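Chapter 3
Pattern and Repeat

In this chapter
What a repeat is, and how to find one
Half-drops, stripes and scattered motifs
Putting two patterns side by side
Working out how much to buy

My first paid job was papering a landing in Pritbridge, and I got it wrong. I'd measured the walls twice, done my sums on the back of an envelope and ordered exactly what the sums told me to. What I hadn't done was look at the little line on the label that gave the pattern repeat. I ran out with a whole strip still to hang, the shop had sold the last of that batch, and the new rolls came in a shade pinker (you could see it from the front door!). My client, Berenice Zavala, was very kind about it. I papered it again at my own expense.

So I have strong feelings about repeats, and you're going to hear them.

A repeat is simply the distance you travel before the pattern starts again. Pick any small thing in the design, say the tip of a leaf, and run your finger straight up the wall until you meet the same leaf tip again. That distance is your vertical repeat. Do it sideways and you have the horizontal one. It sounds too easy to need a chapter, I know, but try it on a busy floral and you'll be surprised how often you stop at the wrong leaf. I still do.

Some patterns are drawn so that the next strip along sits half a repeat lower. We call that a half-drop, and it's there to stop your eye picking out rows. Damasks very often work this way. Others match straight across, which is quicker to hang and a bit less wasteful. Then there are the scattered designs, sometimes called tossed, where sprigs and blossoms seem to have landed anywhere they liked. They haven't, of course. Somebody sat and planned every gap, and there's a repeat in there if you're patient.

Crisanto Tagle, who taught me most of what I know, used to hand out offcuts and make us find the repeat with a pencil and a bit of string. You'll do the same in Exercise 3.1, so start saving scraps now. Wrapping paper is fine.

The second half of the chapter is about mixing. People get terribly nervous about putting two patterns in one space, and I think that's a shame. A formal motif in stripes can live quite happily with loose ferns and flowers, so long as you think about colour and how much pale background each one shows. 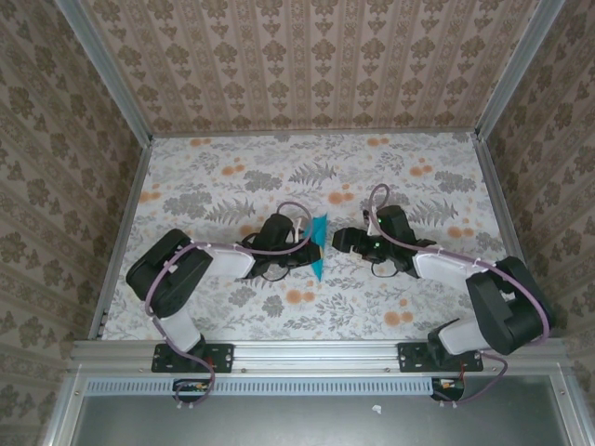 Should two patterns in the same room have the same size of repeat?

They're usually easier to live with if the repeats differ, with one clearly larger than the other, so that the eye can settle on one first.

We'll come back to that in Section 3.4, with samples. Before then, have a ruler, a soft pencil and at least two scraps of patterned paper on the table, and turn to Section 3.1.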